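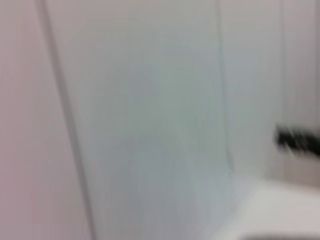

Trandon WL-2 Wrist Camera Lane Kit

Print this page | E-mail this page

The WL-2 is a mounting, cabling and rules package for small cameras carried at the wrist of a collaborative arm. It is supplied to sites that record arm motion near counters, cabinets and wall panels, and that need the recordings to meet a written standard before they are stored or shared. The kit does not include an arm or a gripper.

Scope

The kit covers single-arm cells with a wrist payload allowance of at least 215 g left over after the end tool is fitted. It is intended for fixed-base arms. Mobile bases are covered by the WL-4 kit, which uses a different cable route and a different stop procedure.

What is supplied

Wrist bracket, two-piece clamp, with four captive screws
Strain relief block and 2000 mm camera cable
Sleeve for the cable at the elbow joint
Setup card, one side, for display at the cell
Recording practice sheet, revision C
Order number: 1454

Fitting

Power down the arm and lock out the supply before the clamp is opened. Fit the lower half of the clamp first, with the flat face toward the tool flange. Tighten the screws in a cross pattern. Leave a cable loop at the wrist large enough for full rotation in both directions, then move the joint by hand through its range with the brake released under the arm maker's procedure. If the cable pulls tight at any point, refit the strain relief block. Do not tie the cable to the gripper fingers.

Enter the added mass and center of gravity in the arm controller. A wrist camera is light, but an arm running with the wrong payload figure may report contact late or stop without cause. The values are printed on the setup card.

Speed near fixed surfaces

Set a reduced speed zone that extends 66 mm out from every fixed surface the tool can reach. This includes countertops, ledges, door frames, handles and brackets. Projecting hardware must be entered as its own keep-out volume and not treated as part of the panel behind it.

The zone is there for two reasons. It limits contact force if the tool position is off, and it keeps travel slow enough that the wrist view remains usable when the tool is close to the work. Fast wrist moves smear pale, smooth surfaces into flat bands of tone, and joints between panels become hard to place. An operator who reviews such a recording cannot tell how much clearance the tool had.

The reduced speed zone does not replace a risk assessment. The site remains responsible for that assessment and for any local rules that apply.

Recording practice

Revision C of the practice sheet sets the following rules:

1. Record from the first commanded motion to the final stop. Do not trim the approach.
2. Keep blurred footage in the record. Mark it as transit if no task step takes place in it.
3. Do not use transit footage to measure clearance, confirm a grasp or sign off a keep-out volume.
4. Log the speed setting with each recording.
5. Repeat the full recording if the bracket has been moved — a small shift in camera angle changes every later comparison.
6. Post a notice at the cell entrance whenever the camera is live.

Rule 2 was changed in April. Earlier revisions allowed blurred sections to be deleted, and the Soltville site found gaps in its stop records as a result. Sites that hold revision A or B should destroy the old sheets and request the current one.

Inspection

Check the clamp screws and the elbow sleeve at the start of each shift. Replace the cable after around 2000 hours of arm motion, or at once if the jacket is cut. Replace the bracket after any collision that triggers a protective stop, even if no damage shows.

Compatibility

The standard clamp fits the Khan K5 and K7 wrist. The Usetti flange needs the adapter ring, ordered separately. Other flanges can be quoted from a dimensioned drawing. Camera housings must be no deeper than the bracket lip. A housing that stands proud of the lip can strike the forearm when the wrist is folded.

Returns

Unopened kits may be returned. Brackets that have been fitted to an arm are not accepted, as clamp wear cannot be checked reliably.

Page last revised Jul 31, 2022

Print this page | E-mail this page

This site uses cookies to keep your parts list between visits. By continuing to use the site you accept our cookie policy. Accept | Settings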